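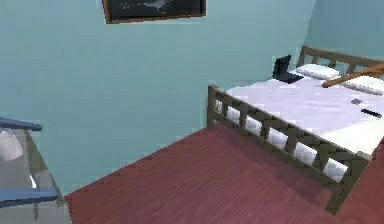 Minutes of the Plattner Lane Allotments winter meeting, 23rd January

Evening all. I said I'd do the minutes again because my handwriting is apparently the least bad, so these are typed up from four sides of notes and a bit of memory. If I've got you wrong, shout before the February meeting and I'll fix it.

We started late as the hall key was with the choir. Thirteen of us in the end, plus Jo's dog. Apologies from the two Kunis Road plots, who had a boiler man coming.

Last minutes

Agreed, apart from the line about the shed roof, where I'd written that it was mended. It's been patched. Mending it is still to come, and I've changed the wording.

Water

This took up most of the night (no surprise there!). The meter reading in the autumn was 3003, and we'd all been going by 3000 as the point where we'd have to talk about it, so we talked about it. Tín Chu thinks the dip tank by the bottom gate is losing water at the joint and wants it drained and looked at before anyone starts sowing. Maureen thinks it's people leaving the hose on while they chat. I suspect they're both right, and I said so, and got a look from each of them.

What we settled on: Tín will drain the tank on the first dry weekend and look at the joint. Hoses to be held in the hand, please, no propping them in the rhubarb. I'll read the meter on the first of every month and pin the number up on the board by the gate.
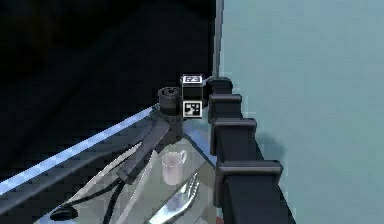 4 min read

Money

We have £983 in the account. Rents are all in bar one, and that one has promised. The insurance comes out in February, and after that we'll be looking thin until the plant sale. Dev asked whether we could put rents up by a few pounds and there was a fair bit of muttering, so it goes on the list for next time and I'd ask everyone to have a think about it beforehand. I'm for it myself, but then I've only got a half plot, as Maureen pointed out.

Seed order

The Totex catalogue has been round everybody now and come back with tea on it. Onion sets and first earlies are the big ones again. Last year we ended up with far too many broad beans and I was giving them away at the bus stop, so can I ask that you put down what you'll really sow? The list closes at the end of the month. Names in capitals please, I had one last year that just said "the usual".

Ustusov squash

Lena brought in 3 of these from her store, still sound after the whole winter so far, and they're lovely things, grey and ribbed and heavy as a brick. She's saved seed and is happy to share it out. She did warn us they run all over the place and need the room, so perhaps not for the half plots (I've put my name down anyway). She roasted one at Christmas with sage and said the skin came off easily.

Paths

The middle path is a bog from the compost bays down to plot nine. Dev can get wood chip from the tree people he works with, free if we shift it ourselves. We need barrows and backs. I'll put a message round once he's got a date from them. Please don't put carpet down in the meantime, we spent a whole morning pulling the last lot up and it was horrible.

Any other business

Someone's left a very good pair of gloves on the water butt, green, left hand has a hole in the thumb. They're in my shed.

The plot four fence is leaning again. Ray will knock a post in.

Jo asked about bonfires. Same rule as before, after dusk only and never when there's washing out along the back.

Next meeting is in February, same hall, and I'm picking the key up myself this time. Lena's doing soup, so bring a mug.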